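How to care for a granite worktop

In our house in Stulham we have had granite in the kitchen for many years, and I was asked often how we keep it in good condition. It is easy, but you must do it regularly.

For every day, use a soft cloth, warm water and a little washing-up liquid. Wipe the stone, rinse the cloth, wipe again and then dry it. If you leave it to dry alone, you will get marks – mostly close to the sink, where our water is quite hard.

Do not use vinegar, lemon or bleach. My neighbour Annelore Steinbach cleaned hers with vinegar and the shine became dull in one corner.

To test the sealing, put a spoon of water on the stone and wait about 10 minutes. If the place becomes darker, the water goes in and you should seal again. Clean the worktop, let it dry overnight, then spread the sealer thinly with a cloth. Wipe off the rest before it gets sticky and read the time on the bottle, as products are different. I do this each October.

For an oil stain, mix baking soda with water to a thick paste, cover it with film and leave it for one day. Old stains can need 3 or 4 rounds.

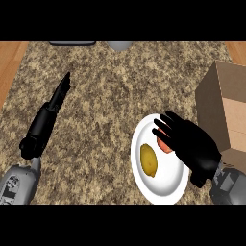

Can I put a hot pan directly on granite?
It is better to use a trivet, because sudden heat can damage the sealer and in rare cases crack the stone.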